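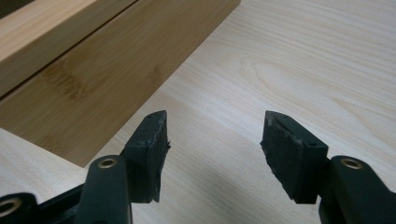 How to answer a letter before claim (small debts, no solicitor yet)

Posted July 2, 2021 by Aniela Wasilewska, Jollstead Legal Advice

Quick one between appointments. Lots of you ringing about these letters so here are the steps in order. England and Wales only. Scotland is different, ring us.

Step 1. Read the whole thing

Front and back, and any forms tucked behind. You want: who says you owe them, how much, what for, and the date on the letter. Date on the letter, not the day you opened it. Write it on the calendar.

Step 2. Check it's real

Look the firm up yourself. Don't use the phone number printed on the letter. If it claims to be from solicitors, search for them on the regulator's website. No match, ring us before you reply to anybody.

Step 3. Work out which kind of letter

Business chasing a person for a debt: there's a set procedure, and you should have been sent a reply form, a financial statement form and an information sheet. You normally get 30 days to answer. Business chasing another business: different rules, usually a shorter deadline, so read what the letter says and go by that.

Step 4. Get your papers together

Contract or order. Invoices. Bank statements showing what you paid. Emails, texts, the lot. Put them in date order. Khalil Sayegh on our front desk will copy up to 20 pages free, after that it's a small charge.

Step 5. Decide your answer

I owe it all. I owe some of it. I don't owe it. I don't know yet. All four are allowed and the form has boxes for them. If you don't know, ask for the documents you need and list them one by one.

Old debt? Stop here and get advice first. Admiting an old debt in writing can start the time limit running again.

Step 6. Fill in the form

Black pen. Plain words. Only tick "I owe" for the amount you accept. Offering instalments, offer what you can keep up every month, and fill in the financial statement to go with it. Sign and date.

Step 7. Send it

Post it and get proof of posting, free at the counter. Email too if they give an address. Keep 2 copies of everything, one at home, one somewhere else.

Step 8. Wait, but keep an eye out

They should not start a claim straight off if you've replied and asked for papers. If a claim form does come from the court it has its own deadline and it is short. Do not leave it in the draw. Bring it in.

Need help with the form?

Drop-in is upstairs, room 23, mornings. Ask for me or Ottavio Villa. Bring the letter and the envelope.

General information only, not advice on your own case.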